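Screws, pads and a very patient robot arm

Posted October 3, 2019 by Nadhirah Pelupessy
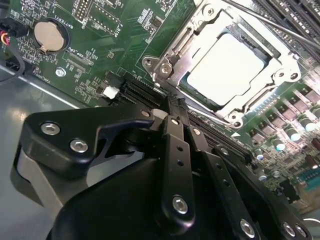
Gripper down over the motherboard, CPU socket on the right, coin cell up in the corner.

So I promised a few of you I'd write up how I look after the gripper on our cell at Analby, and it has taken me forever, sorry! We use it for practising on old desktop PCs — reaching in, picking out small parts, putting them back — and it's fiddly work inside a metal case, so the gripper needs more fussing over than you'd expect.

I do the big check every 200 runs. First job is always the screws. Most of them on ours are hex heads, and the ones on the finger links are the ones I worry about, as they work loose long before anything on the bracket does. I used to go round with whatever key was nearest and just lean on it (don't do that, I rounded one off and had to drill it out, which ate a whole afternoon). Now I put a dot of paint marker across each head and the link next to it. If the two halves of the dot don't line up any more, it gets taken out, cleaned, given a tiny bit of threadlock and put back.

Then the finger pads. They pick up dust and thermal paste like nothing else! I wipe them with isopropyl on a lint-free cloth and leave them 30 minutes before I let the thing grip anything. If a pad has gone shiny I swap it, no arguing. Xiao tries to get another week out of his and then wonders why coin cells keep pinging across the room.

After that comes the bit I enjoy, which is teaching the approach points again. We have 12 of them for this type of board and I redo 7 by hand every time, all the ones near the socket and the memory slots. The long metal lever by the memory is the one to watch. Come in too low from the wrong side and you'll catch it, and then you're having a horrible day. I jog the arm down at the slowest speed the pendant allows, stop well above the board, have a proper look from the side, then creep. My tea goes cold every single time.

The wrist camera gets a clean too, and I turn the lamp down if the metal round the processor is glaring. Ours was so bright last month that the software kept losing the edge of the socket, and I blamed the calibration for two days before I thought to touch the dimmer. Flunitz's old lamp had a diffuser on it and I'd quite like that back, please, if you're reading.

Still on my list is the cable on the wrist, which rubs a bit at full twist. I've ordered some braided sleeve from Trulell and will post again in October once it's on.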